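FOR IMMEDIATE RELEASE

Trokness Driving School adds manual transmission course in Graselis

Parked pedal lessons come before any time on the road

GRASELIS — Trokness Driving School will begin offering a full manual transmission course in January, with the opening lessons spent entirely on the driver's footwell: the three pedals, the floor underneath them and where a driver's feet belong.

The course, called Three Pedals, is open to learners with a valid permit and to licensed drivers who have only driven automatics. It replaces the single two-hour manual lesson the school has offered for the past several years. A total of 476 people took that lesson, and many asked for more time with the clutch before going out in traffic.

"Two hours was never enough," said Francine Beaudoin, owner of Trokness. "People would stall at the first stop sign and spend the rest of the lesson worrying about the next one. We want them to know where the pedals are before the car moves."

The first two lessons run 40 minutes each and take place with the vehicle parked and the engine off. Students set the seat so the left leg keeps a slight bend with the clutch pedal fully down, then practise pressing and releasing it without looking. They move on to the brake and accelerator, both worked with the right foot, heel on the carpet. From left to right, the order is clutch, brake, accelerator.

Instructors will also cover the floor itself. A mat that has crept forward can catch the bottom of a pedal, and a water bottle or travel mug rolling under the brake is a hazard in any vehicle. Students check the footwell at the start of every lesson, in the same way they check their mirrors.

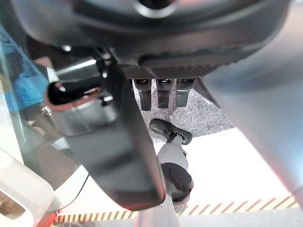

Footwear is part of the first session as well. Trokness asks students to wear a closed shoe with a thin, flexible sole. Winter boots, flip-flops and anything with a thick heel make it harder to feel where the clutch begins to engage, and drivers who arrive in boots are asked to bring a second pair and change in the car. The school keeps a bin of spare shoes at the front desk in common sizes.

Anselmo Guimarães, lead instructor for the course, wrote the parked lessons after trying them with adult students through the fall.

"Most of them had never looked under the dash," said Guimarães. "They knew there was a brake and a gas pedal and they knew roughly how far apart they were. Once you add a third pedal, the left foot has to learn a job it has never had. I'd sooner teach that in our parking lot than on a hill."

From the third lesson on, students drive. The early routes stay in the lot and on the service road behind the school, with practice in finding the friction point, moving off in first gear and stopping without stalling. Later lessons cover hill starts, downshifting, reversing and heavier traffic. The final lesson is a drive of the student's choosing, often a commute or a trip to the grocery store.

Students who already have some manual experience can ask to be assessed and start at lesson three. The assessment is free and is done in the car.

The full course costs $949, taxes included. The two parked lessons cannot be bought separately. Former students who took the earlier two-hour manual lesson will have its cost credited toward the new course if they register before the end of February.

Muñoz Auto Interiors, also of Graselis, has replaced the floor carpet in the school's manual cars ahead of the launch. Fotini Mavromatis, shop manager at Muñoz, said the driver's side wears out first in any training vehicle.

"It's always the spot under the right heel," said Mavromatis. "Theirs had gone right through to the backing. We've put in a short, dense pile that a shoe can pivot on, and mats that clip to the floor."

Lessons are offered mornings and evenings. Registration is open at the front desk or by phone, and enrolment for the first session is limited to 23 students. A waiting list will be kept for the spring.

About Trokness Driving School
Trokness Driving School provides in-car and classroom instruction for new and returning drivers in Graselis and the surrounding area. Its programs include beginner lessons, winter driving, refresher lessons for seniors and road test preparation.

Media contact
Josué Honorato
Communications, Trokness Driving School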